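I bought the Cassim floor marking and sign kit in September, after putting it off for most of the summer. It's sold for small outfits who have a humanoid working near people and need some house rules up before anyone gets complacent. You get rolls of tape, a stack of wipe-clean cards, a laminated checklist and a 60-page booklet, which I expected to hate and have now read twice!

The booklet is the best bit. It's written in plain English - who may step inside the line, who holds the stop button, what gets checked before the motors go live. Tania Talukder, who runs the grocery picking trials with me, had been asking for something like this since our last set of rules (one side of paper, mostly crossings out) went missing behind a cupboard.

My favourite page is the one on cables. Every lead on the floor gets looked at before a run, and you decide where the feet are allowed to go with that in mind. Simple stuff, but we'd never written it down.

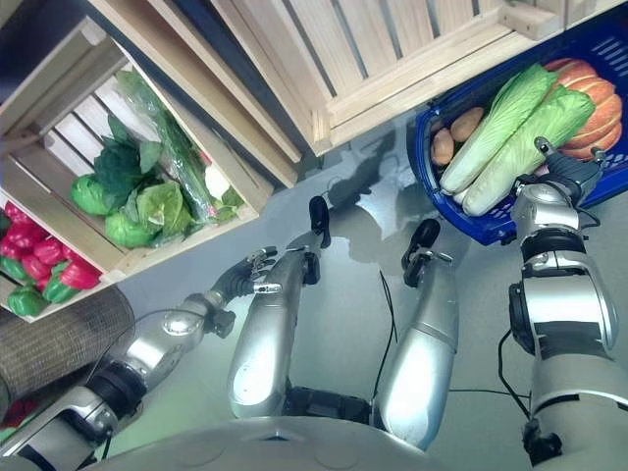
The produce section was a nice surprise too. It wants grippers wiped between food and anything else, baskets kept inside the marked reach, and no hands going in to straighten a cabbage while the arm is powered. I'm guilty of that last one, so the card for it is now stuck up at my eye level.

Grumbles, then. The tape is rubbish on smooth floors and ours was lifting at the corners after 6 shifts. I've swapped it for Sunotix tape, dearer but it stays put. The cards only come in one size, and you can't read them from across the room. And the checklist assumes you've got two people there all day, so early mornings need a bit of thought.

I did look at the Nudier set as well, but that's mostly posters. If you've already got decent tape and only want the wording, see if you can get the booklet by itself - I'd have happily paid for just that. Four stars from me, and it would be five with better glue.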